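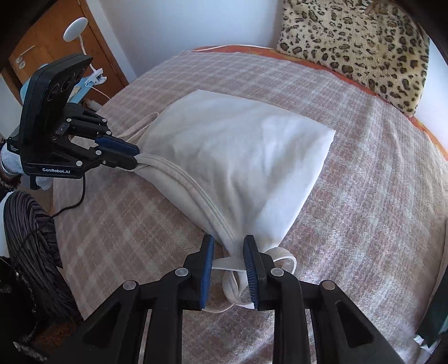

Hidayah Santoso wrote in to ask whether she really has to go through the whole list if her chargers all still work fine, and could she please just do the cables and leave the rest for another month. Fair question, Hidayah! The short reply is that cables are the best place to start, and if that's all you get to this evening then you've done the most useful part of it. But do come back for the rest, because a charger that works fine can still be one I'd want out of the bedroom.

Chargers, Cables and Power Banks: Home Check, July edition

Go room by room and unplug everything before you handle it. I do mine at the kitchen table with a lamp pulled close and a cup of tea, and it takes most of an evening (partly my own fault, I get distracted reading labels).

1. Cable jacket whole from end to end
OK / Replace
Run it slowly through your fingers. The trouble is nearly always in the first inch behind the plug. Tape isn't a repair, and I say that as somebody who taped a Flidska cable three times before giving in.

2. Connector straight, clean, no brown or black marks
OK / Clean / Replace
Lint in the phone's port can be eased out with a dry wooden toothpick, phone switched off. Brown marks on the connector mean the cable goes, even if it's your long one and you love it.

3. Wall plug: case closed, prongs firm
OK / Replace
Give it a gentle shake by your ear. Any rattle is a fail. One of my two Tjoa plugs rattled this time and I was quite sad about it, as it has been on every vacation with us.

4. Wall plug: safety mark and ratings readable
OK / Replace
A phone flashlight held low and sideways helps with gray print on white plastic. If there's no mark at all from a testing lab, I don't keep it.

5. Warmth after 26 minutes of charging
OK / Too hot to hold / Replace
Slightly warm is normal. If you want to let go of it, unplug it and don't use it again. Check it on a hard surface, please, and never under a pillow.

6. Power banks: flat on the table, no bulge, no sweet smell
OK / Stop using
Lay it down and press one corner. If it rocks, look at it from the side. My old Clovow, the 2000 mAh one that was only ever good for half a phone, rocked like a little boat! Don't charge a swollen one, don't poke it, and don't put it in the household trash. Ask your local recycling center how they want it brought in.

7. Power strips: not plugged into another strip
OK / Move
We had this behind the TV, I'm sorry to report. It's fixed now.

8. Old adapters and spares
Keep / Recycle
The Dondwood adapter for my first tablet passed everything and hasn't had a tablet to go with it for years. Recycled, after a bit of dithering.

Result this time: 5 items out, everything else back where it lives. Still to do: the strip in the garage, which I couldn't reach behind the freezer.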